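Harms Questions the Plastic Produce Tray, Offers a Plain One Instead

PRIDVILLE, 3 January 2022 – Harms, the Pridville kitchenware supplier, today announced a shallow beige tray for single vegetables, and says it has no plans to call it a revolution.

The company spent last September reading what its competitors promise about trays. Most of it, Harms says, did not hold up. Shoppers were told that the right tray would keep a cucumber crisp for weeks or turn a messy table into a calm one. Harms makes neither claim. Its tray holds a vegetable and stops it from rolling onto the floor.

"We have all bought storage that ended up needing storage," said Declan Ellery of Harms. "If you already own a plate that does the job, use the plate."

Trials were held on ordinary tables, with the usual water bottles and small jars left standing where they were. Bitter melon was chosen early on, as its bumpy skin and tapered end make it an awkward thing to set down neatly.

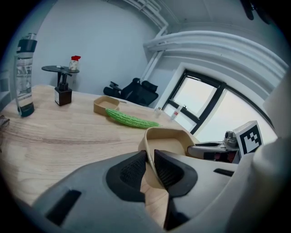
Brunello Marchetti remained unconvinced, remarking that a bitter melon sits perfectly well on bare wood and that he would want a better reason than tidiness to wash one more thing.

Harms accepts the point. The first run is limited to 2000 trays, sold in packs of 7, and the company will not order more until it has heard from people who have used them for a full season – including those who gave up on them.

The trays will be sold through Cletport stores. Questions and complaints can be sent to Nikau Henare at the Harms office in Pridville.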